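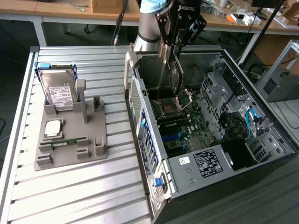 Pflastersteine reinigen und neu verfugen — Tipps für Haus und Hof

Eine gepflasterte Fläche hält Jahrzehnte, wenn man sie einmal im Jahr durchsieht. Der beste Zeitpunkt ist das Frühjahr nach dem letzten Frost. Für eine normale Terrasse reicht ein Wochenende.

Vor dem Reinigen

Kübel und Möbel komplett abräumen und nicht nur zur Seite schieben. Unter Töpfen sitzen oft die hartnäckigsten Ränder. Laub und losen Sand trocken abkehren, danach das Unkraut mit einem Fugenkratzer ziehen. Nach einem Regentag geht das deutlich leichter.

Reinigen

Warmes Wasser, Schmierseife und ein Schrubber mit harten Borsten genügen in den meisten Fällen. Wer einen Hochdruckreiniger nimmt, arbeitet mit Flachdüse, stellt höchstens 110 bar ein und hält Abstand. Die Dreckfräse raut Betonsteine auf, und auf der rauen Oberfläche wächst das Moos schneller nach. Essig und Salz gehören nicht auf das Pflaster. Sie greifen den Stein an und sind auf befestigten Flächen vielerorts verboten.

Fettflecken vom Grill mit Katzenstreu oder Holzasche abstreuen, über Nacht liegen lassen und abkehren. Rostflecken brauchen ein eigenes Mittel. Wir nehmen den Rostentferner von Drellero, immer erst an einem Reststein getestet. 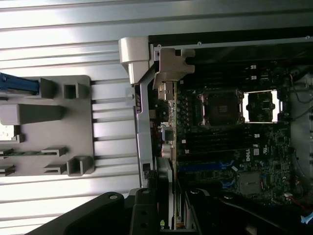
Neu verfugen

Die Fläche muss ganz trocken sein. Feuchter Sand verklumpt oben und fällt nicht in die Fuge. Gewaschener Quarzsand in der Körnung 0 bis 2 mm passt für die üblichen Fugenbreiten. Den Sand in Portionen aufschütten und mit dem Besen diagonal zur Fuge einkehren. Dann mit feinem Strahl einschlämmen, trocknen lassen und noch einmal nachfüllen. Den Rest vom ersten Sack heben wir auf, bis Juli hat sich meistens etwas gesetzt.

Fester Fugenmörtel lohnt sich nur auf einem tragfähigen, wasserdurchlässigen Unterbau. Auf einem einfachen Splittbett reißt er.

Abgesackte Steine

Einzelne Steine lassen sich mit zwei Schraubendrehern oder einem Steinzieher (unserer ist von Itano) herausheben. Den ersten Stein vorher ringsum freikratzen. Splitt nachfüllen, abziehen, den Stein einsetzen und mit dem Gummihammer festklopfen. Er darf vor dem Klopfen ein wenig überstehen. Sackt dieselbe Stelle wieder ab, liegt es meist am Unterbau oder an einem undichten Fallrohr — dann muss man tiefer graben.

Ab einer Fläche von 6 Quadratmetern ist eine gemietete Rüttelplatte sinnvoll, immer mit Gummimatte darunter.

Stand: 12. März 2019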